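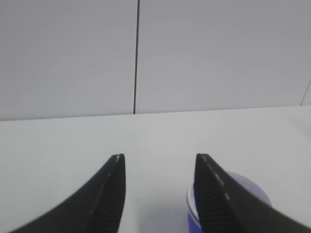 The two fingers of the gripper, open, with one blue and white container behind the right one.

In June I finished my first full month beside the new packing arm at Grurkum, and my sister asked me to write how it is, so I write.

Before, we were four women at the long table. We took the pieces by hand and put them in trays, 1000 on a good shift, and we talked all the time. Now the arm takes the pieces and I watch the arm. My job has a new name, "cell operator", and for this name I had a course of 45 hours. The pay is a little better. My wrists do not hurt in the evening any more, and I want to say this first because it is true and I am thankful for it.

Other things I like less. The arm does not get tired, so the pause comes when the plan says it, and the plan does not know that I slept badly. Marisol Meléndez went to the returns department and Etelka Tóth is on the late shift, so I see them only at the lockers. With Tsion Mekonnen I still share the table, but she stands at the other end and we must speak loud.

The fingers have ridges on the inside, like the sole of a shoe. When they become smooth, the piece turns a little while it is lifted, and you must change the pads. I learned to notice it before the screen gives the warning. Our shift leader, Getachew, did not believe me at first. Now he comes and asks me, and he has put my way of checking in the book for new people.

On my best shift with the arm we did 868 pieces, so it is still slower than four pairs of hands. The office says this will change after the summer. Then they want a second arm, and Tsion and I do not know yet which of us will go with it to the other hall. I have asked for a meeting about it and I will write again when I have had an answer.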